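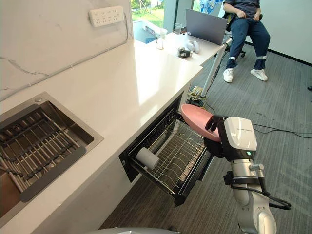 **Figura 3.** Brazo con un plato rosa en la pinza, junto al cajón escurridor abierto. Puesto de cocina, jornada de puertas abiertas de Brekon.

### 4.2. La demostración como fuente de datos

La tercera visita de nuestra serie se hizo en abril, en las instalaciones de Brekon en Clilldale, durante una jornada de puertas abiertas a la que, según la organización, asistieron 372 personas. El programa ofrecía pases de manipulación doméstica cada media hora. Nosotros pedimos quedarnos fuera de los turnos, de pie junto a la encimera, y Yuzuki Tsuji, responsable del puesto, accedió sin poner condiciones. Conviene decirlo, porque en las dos visitas anteriores (Flalari y Matoušek, apartado 4.1) se nos mantuvo detrás de una cinta.

El folleto repartido en la entrada hablaba de «autonomía en cocinas reales». La expresión merece alguna cautela. La cocina tiene encimera, fregadero y cajón escurridor, pero la misma superficie se prolonga en un escritorio con un portátil abierto, y debajo se acumulan los cables. Una cocina habitada plantea otras dificultades: restos de comida, vajilla apilada sin orden, alguien que abre el grifo mientras el brazo trabaja. Ninguna de ellas figuraba en el guion que se nos entregó. La tarea consistía en llevar un plato a la rejilla y dejarlo allí, con un repertorio de piezas conocido de antemano.

Preguntamos cuántos intentos se habían registrado antes de la jornada. La respuesta fue 1.409, de los cuales 713 se consideraron válidos. No conseguimos aclarar qué significa «válido». En una primera conversación se nos dijo que el plato debía quedar en la rejilla; en una segunda, que bastaba con que la pinza lo soltara dentro del perímetro del fregadero. La diferencia no es menor. Con el segundo criterio, un plato volcado sobre la rejilla cuenta igual que uno bien colocado, y la cifra deja de ser comparable con las que recogemos en la tabla 2.
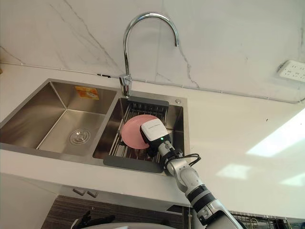 **Figura 4.** Plato inclinado sobre la rejilla del seno derecho, sujeto aún por la pinza. El seno izquierdo está vacío.

La postura de la figura 4 ilustra el problema de anotación. El plato está apoyado en la rejilla y a la vez sujeto por su lado derecho. Un observador dispuesto a creer anotaría «colocado»; uno estricto esperaría a la retirada del brazo. Los dos autores presentes anotamos por separado y discrepamos precisamente en los casos de este tipo. Hemos optado por el criterio estricto en todo el artículo, lo que perjudica a Brekon, pero también a los otros dos expositores.

Tampoco pudimos establecer el grado de intervención humana. Junto al puesto había una persona sentada, con el portátil y un mando sobre la mesa. La mera presencia de un mando no demuestra nada, y Tsuji sostuvo que se reserva para las paradas. Solicitamos los registros de órdenes de la jornada para comprobarlo y, al cierre de este texto, no los hemos recibido. Mientras falten, clasificamos los pases como «autonomía declarada», categoría que definimos en el apartado 3.

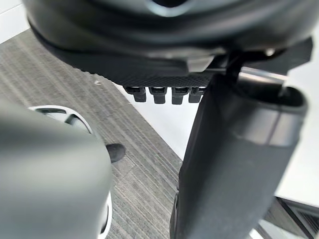
Queda la cuestión de las cámaras de muñeca. El material promocional las presenta como la pieza que permite trabajar en espacios estrechos, y es posible que así sea. Lo que revisamos de ese flujo de vídeo nos deja dudas: buena parte del campo la ocupan objetos muy próximos, y el propio dedo de la pinza aparece desenfocado en primer término. Para el agarre final quizá baste. Para decidir hacia dónde moverse, nos parece poco, y ningún documento de los que se nos facilitaron separa la contribución de esta vista de la que aporta la cámara de la cabeza. Un ensayo de 200 repeticiones con cada cámara desactivada por turno habría costado menos que el folleto. Lo propusimos por escrito y la propuesta sigue pendiente de respuesta, por lo que en la tabla 2 la casilla correspondiente figura como «sin datos».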